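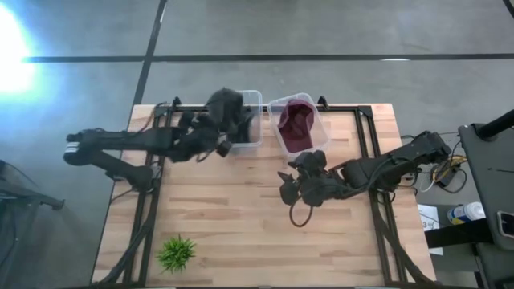

**豆渣饼**:帽子围巾这类东西还是别一件占一个箱子,太浪费了。我家以前就这么干,箱子越买越多,柜子里全是空气。

---

**北窗下**(楼主)

先回楼上,一件一箱只是分的时候这样,分完要并的。深灰的一个箱,酒红的一个箱,先按颜色拉开,后面再往里添同色的。

标题里问的是两件事,再说一遍,省得大家往上翻:

1. 小件织物放透明塑料箱,要不要叠?
2. 拼板木桌面当整理台用,平时怎么养护?

换季的东西一共装了12个箱子,都是没有盖的那种,打算放在开放架上。衣服不在里面,只有帽子、围巾、脖套、薄毯、抹布、擦手巾。

---

**三号线末班**

叠。不叠的话过两个月拿出来全是死褶,棉的还好,羊毛混纺的要挂半天才能平。

---

**豆渣饼**

> 叠。不叠的话过两个月拿出来全是死褶

帽子怎么叠?针织帽对折一下丢进去就行了。抹布更没必要。我是只叠围巾和毯子,其他团着放,找起来还快,透明箱从侧面一看就知道是什么。

---

**三号线末班**

团着放看起来就是一团颜色,深灰的帽子和深灰的脖套从侧面看有什么区别?最后还是要整箱倒出来翻。叠好竖着放,从上面往下看,每一件都露一条边。

---

**北窗下**(楼主)

我试过竖着放,箱子没装满就会倒。装到八成以上才立得住。

---

**三号线末班**

那就换小一号的箱子,或者中间塞一块纸板。我用的是鞋盒盖裁的,不花钱。

---

**Miloslav Vrabec**

按颜色分我不太同意。按颜色分好看,找的时候不方便,因为人要找的是“帽子”,很少是“灰色的东西”。我家按用途分:出门的、厨房的、浴室的。颜色混在一起也无所谓,透明箱里反而更好认,酒红色夹在灰色里一眼就看到了。

另外没有盖的箱子放开放架会落灰。六月收进去,入冬拿出来最上面那件一定要重洗。至少盖一块旧枕套。

---

**北窗下**(楼主)

落灰这个确实没想到。枕套有,晚上就找出来。

颜色的问题我再想想。我按颜色分主要是为了洗,深色一桶浅色一桶,酒红的头几次掉色,我都单独洗。从箱子里直接倒进洗衣机,不用再挑一遍。

---

**豆渣饼**

收纳按洗衣服的逻辑来分,那要看你多久洗一次。帽子围巾一季洗一两次吧?为了这一两次,平时天天不好找,划不来。

---

**不吃香菜的羊**

我支持楼主。家里孩子两个,红的归老大,灰的归老二,从小就这么分,不吵架。按用途分的话每天早上都在抢同一个箱子。

---

**豆渣饼**

你这是按人分,跟按颜色分是两回事。

---

**不吃香菜的羊**

结果一样就行。

---

**木屑满身**

第二个问题没人答,我来说。

这种浅色长条拼板,看着是榉木的颜色,最怕的是水停在接缝上。具体看你上的是油还是漆:

- 上漆的:拧干的布擦,完了。漆没破就不用管。
- 上油的:新桌面第一个月每周擦一次木蜡油,之后半年一次。擦完放置一夜,第二天再往上放织物,不然浅色的布会沾上油印。
- 不确定的:滴一滴水,十分钟后看有没有颜色变深的印子。有,就是油面,或者漆已经磨穿了。

塑料箱底直接在木面上拖也会有划痕,箱底边缘有毛刺的更厉害。拿砂纸把底边蹭两下,或者搬的时候抬起来。

---

**北窗下**(楼主)

滴水试了,有印子,干了以后颜色又回去了。那就是油面。之前用的是Ferden的木蜡油,剩半罐,放了很久,还能用吗?

---

**木屑满身**

打开看表面结没结皮。结了皮,把皮挑掉,下面还是液体就能用,先在桌板背面抹一小块。没法搅匀的就扔了。沾过油的布摊开晾干再丢,不要团成一团塞垃圾桶,会自己发热。

---

**三号线末班**

拼板桌当整理台会不会太硬?我在餐桌上叠东西都垫一块毯子。

---

**木屑满身**

叠布要什么软。硬的平的才好压边。

---

**阿盐**

插一句价格。我前阵子也想配一张拼板台面,Flerkska那边报的是1,230,不含运费,自己上油。另一家叫Ospina的门店,差不多的尺寸连架子近4,000,我没买。最后拿旧门板凑合了,高度垫到手肘下面一点,叠东西不弯腰,比以前在床上弄舒服多了。

---

**豆渣饼**

旧门板平吗?

---

**阿盐**

中间有一点凹,叠毯子没感觉。

---

**Miloslav Vrabec**

高度很重要,同意。我在床上叠过一次整个衣柜的东西,腰疼了好几天。

---

**不吃香菜的羊**

箱子在哪里买的比较好?我买过Drilier的,叠放没问题,就是透明度不行,用了一个冬天边角发黄。

---

**三号线末班**

发黄多半是晒的,别放窗边。还有别用钢丝球刷,刷完整面都是雾的,再透明也看不清里面。海绵加洗洁精,倒扣晾干。一定要干透再装东西,闷在里面有味道。

---

**北窗下**(楼主)

更新一下。昨晚弄到很晚,先按Miloslav说的分成出门的和家里用的两大类,出门的里面再按颜色分。围巾和毯子叠,帽子和抹布不叠。并完以后箱子反而多了一个,现在是13个,架子最下面一层刚好还能放。

旧枕套盖上了,就是看不到里面了,得蹲下来从侧面看。

---

**豆渣饼**

所以贴个标签啊。

---

**北窗下**(楼主)

纸胶带贴过,粘不住,箱子侧面有一点弧度。有没有不留胶的?

---

**阿盐**

行李牌,拿绳子穿在提手孔上。没有提手孔就用长尾夹夹箱沿,牌子挂夹子上。换内容的时候只换牌子里的纸。

---

**三号线末班**

夹子会把枕套一起夹住,正好不滑。这个可以。

---

**木屑满身**

桌面上油之前先把箱子都拿下来,顺着木纹擦,薄薄一层,过一刻钟把多余的抹掉。擦完记得回来说一声那半罐结皮没有。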